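Part 4: Getting your pages ready and making the book

By now you should have your blog posts pulled out and sitting in one folder on your computer. If you don't, go back to Part 3 and finish that first. I mean it. I tried to do the pulling out and the laying out in one go with my own book and ended up with two copies of one chapter and no copy of another.

I put my first book together in Rudell, which is the layout program I'll be talking about all through this part. The menus may have moved a little by the time you read this, but the order of the work stays the same.

Before you start

You'll need your folder of posts, your photos in their original size (the ones from your phone or camera, because the ones saved off the blog have been squeezed down), and a free evening. Two evenings is better. Close your email.

4.1 Setting up the book file

1. Open Rudell and choose New Book from the File menu. Don't pick New Document. They look alike and New Document has no way to add a spine later.

2. Choose your trim size. Trim size just means how big the finished book is after the printer cuts it. For a book made from a blog with a fair number of family photos, I like a square one. If yours is nearly all words, go with the ordinary paperback size and save yourself some money.

3. Turn on Facing Pages. This shows you the left and right pages side by side, the way a reader will see them.

4. Set your inside margin wider than your outside one. The program starts you off with the same number for both, and if you leave it like that the ends of your lines will slide down into the fold of the book. I had a proof come back where you had to just about break the spine to read the last word of every line – my mother-in-law was very kind about it.

5. Save the file. Give it a plain name with no spaces.

Note: If you change the trim size after you've placed your text, Rudell will reflow everything and your page breaks will all move. You can do it, I've done it, but every photo will need to be checked again by hand.

4.2 Bringing in the posts

1. Go to Place, then Text, and choose your first post.

2. When the little box comes up asking about styles, pick Remove All. Blog text carries a lot of hidden junk along with it, odd fonts and double spaces and links that go nowhere on paper. You want it gone now.

3. Click on the first right-hand page and let the text flow in.

4. Do the same for the next post, starting it where you want it to start. I give each long post its own fresh page and let the short ones run on, one after another.

5. Save after every post. Rudell does have an auto-save but it waits 11 minutes, and a person can do an awful lot of typing in that time.

You'll notice that the italics are gone too. Sorry! That's the price of Remove All. Keep the blog open in another window and put them back as you go. I found I didn't want most of mine anyway (I used to lean on italics like a crutch).

Caution: Don't delete the posts from your blog once they're in the book file. Leave them up until you have a printed copy in your hand that you're happy with.

4.3 Deciding what stays

This isn't really a step you click on, but it took me longer than all the clicking, so I'm giving it a number.

I started with every post I'd written. When I read it through on paper, so much of it was me saying sorry for not posting, or telling people I'd post again soon. All of that came out. So did the recipes, except one. So did anything that only made sense if you'd been reading the comments that week.

A blog reads newest first and a book reads oldest first, so something you explained in an early post doesn't need explaining four more times. Read from the front with a pencil. Wherever you catch yourself skipping, mark it.

If a post is about somebody else in the family, ask them before you print it. People feel differently about a book than they do about a web page, even when the words are exactly the same. One of my relatives was fine with a story being online for years and then asked me to leave it out of the book, and I did, and I'm glad I asked while it was still easy to fix.

Try to leave the dates on if your story is the kind that moves through time. I took the exact dates off and put just the month at the top of each piece. February came out much longer than any of the others, and I let it.

4.4 Chapters and page numbers

1. Click on the title of a post and choose Chapter Heading from the Styles list.

2. Do that for every title. Yes, every one. You can't select them all at once.

3. Go to Book, then Contents, then Build. Rudell makes your contents page from the headings.

4. Go to Book, then Numbering, and set page one to be the first page of your actual story. The title page, the copyright page and the dedication don't get a printed number.

5. Build the contents again, since the numbers have just changed.

My first draft came to 41 chapters, which looked like a phone book on the contents page. I joined up the little ones and got it down to 37. Still a lot, but some are only a page long, and readers seem to like having places to stop.

Note: If a heading runs to two lines, Rudell will list it twice in the contents. Put a soft break in it (hold Shift and press Enter) and build again.

4.5 Placing your photos

1. Make an empty line in the text where you want the photo to go.

2. Choose Place, then Photo, and pick the file.

3. Drag it from the corner to size it. Never drag from the side or everybody gets stretched.

4. Look at the small colored dot by the photo. Green means it'll print fine. Yellow means it might look a bit soft. Red means it'll look terrible, and you should make it smaller on the page or pick another one.

5. If you want a caption, right-click and choose Add Caption. Keep it to a line.

If two photos belong together, put them on the same page, one under the other, and make them the same width. Leave one blank line between them and let the text pick up again underneath. Like so:
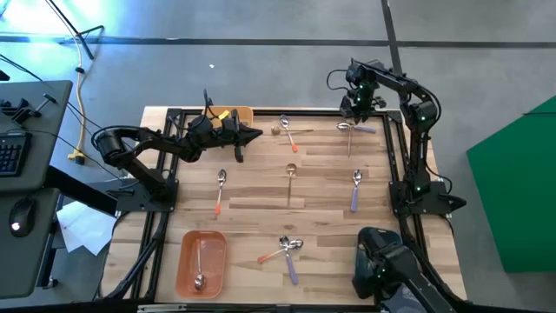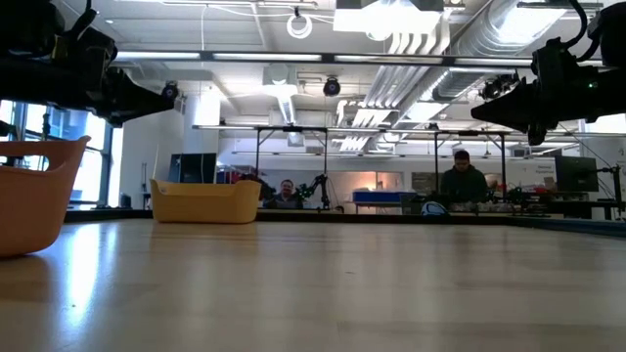
6. With a pair like that, hold Shift, click on both and choose Group. Now they'll travel together if the text moves. Without the group, one of them will hop over to the next page the minute you add a sentence up front.

7. If you're printing in black and white, choose View, then Gray Preview, before you settle on anything. Dark photos get a lot darker on book paper. I lighten all of mine a touch.

Caution: Keep the photos in the same folder from start to finish. Rudell doesn't copy them into the book, it only remembers where they are. If you tidy up your desktop halfway through, you'll get gray boxes with an X.

4.6 Making the print file

1. Run the checker (Book, then Check). Fix anything in red. The orange ones are suggestions and you can leave them alone if you like what you have.

2. Choose Export, then Print PDF.

3. Tick Embed Fonts. If this isn't ticked the printer's machine will swap in a font of its own.

4. Leave Crop Marks off unless your printer asks for them. Pretorius, where I print, doesn't want them. Minier does. If you're using someone else, look on their file page or just call and ask.

5. Open the PDF and page through the whole thing, start to finish, before you send it anywhere.

The cover is a separate file, and I've given it its own part (Part 5) because the spine width depends on your final page count. Don't begin it until the inside is done. I know it's the fun bit!

4.7 Ordering a proof

Order one printed copy before you order more. With Pretorius you upload the PDF, choose Single Proof, and pay for the one book plus mailing. If you get your file in by Friday noon it goes out with the next week's batch.

When it comes, check these first:

The page numbers against the contents page.
The inside margins, with the book held open the way you'd hold it in bed.
Every photo.
The spelling of every name, including your own.
The blank pages, to be sure they're the ones you meant to leave blank.

Then put it away for a few days and read it straight through like it's somebody else's. I used sticky flags, and when I was done the thing looked like a parade float. Fix it all in the Rudell file, not in the PDF, and export again.

Note: If your fixes add or take away pages, the spine width will change and your cover will have to be adjusted to match.

If something goes wrong

Rudell won't open the file: look in the Backups folder next to it. There's a copy in there from the last time you saved by hand.

The text stops halfway down a page: you've got a forced page break left over from the blog. Turn on Show Hidden Marks, find it and delete it.

The quote marks look straight in some places and curly in others: run Replace Quotes from the Edit menu. Watch out for shortened years, it turns those marks the wrong way around.

The printer sends your file back: read the message twice. Mine was turned down by Rodorero, the first place I tried, for having an odd number of pages, and all it needed was a blank one at the end.

Go on to Part 5 when your inside pages are final and you've written down your page count.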